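So I finally made it out to Wundach on Monday for the open day at Tenau, and if you only have time for one lab tour this winter, make it this one! I went mostly for the free coffee and stayed until they were stacking the chairs.

Most people crowded into the big hall to watch the demos (there was a line of 74 people at one point, according to the clicker at the door). I drifted down the corridor to the laundry cell instead, where Gavin Dalgleish was giving a much smaller talk about what it takes to keep one gripper going. He looks after the arm they call Gillies. It handles clothes: off the rack, onto the rack, hangers, no hangers, all day long. Clothes sound easy until you think about it for a minute. A shirt is never the same shape twice, and a hanger is a skinny slippery thing that wants to spin the moment you pick it up.

The part I liked best was that he talked about upkeep far more than cleverness. The fingers are the bit that wears out. They start every shift with a wipe-down, a damp cloth first and then a dry one, and Gavin says you would not believe how much lint comes off. Then someone closes the fingers on a strip of paper and tugs. If the paper slides, the tips get cleaned again, and if it still slides they get swapped. A pair is retired after 1,999 grips no matter how it looks. I asked why not a round 2,000 and he said the counter on the old controller used to roll over there, and by the time they replaced the controller everybody had the number in their heads.

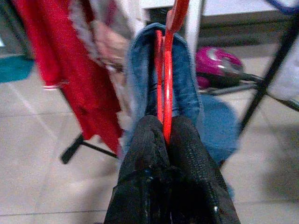 The other thing he went on about was the little camera at the wrist. It has to look past the fingers at whatever they're holding, so if the bracket gets knocked even slightly, the arm's idea of where the tips are and where they really are stop matching. They check it every morning by having the arm touch a printed dot on a card. Two millimeters off is the limit. Last December it drifted past that for most of a week and they blamed the software, the lighting and the new guy before someone found a loose screw. I have had that exact week with my own 3D printer, so I felt for them.

Changing the fingertips takes roughly 8 minutes, and he did one in front of us while talking the whole way through. Two screws out, old tip off, clean the seat, new tip on, tighten a little at a time on each side. Then the paper test again, then the dot. He let a kid in our group do the tugging and she pulled so hard the paper tore, which Gavin counted as a pass.

I asked about the tips themselves. They come from Flarkevier, and he buys them in bags and writes the date on each bag with a marker. He wishes he'd started doing that sooner, as they had one mixed-up drawer for ages and never knew which batch was wearing fast.

Parking is behind the building, by the way, and the signs send you the wrong way around the block. Go in by the bike racks. The soup in the canteen was good, the bread was gone by one o'clock.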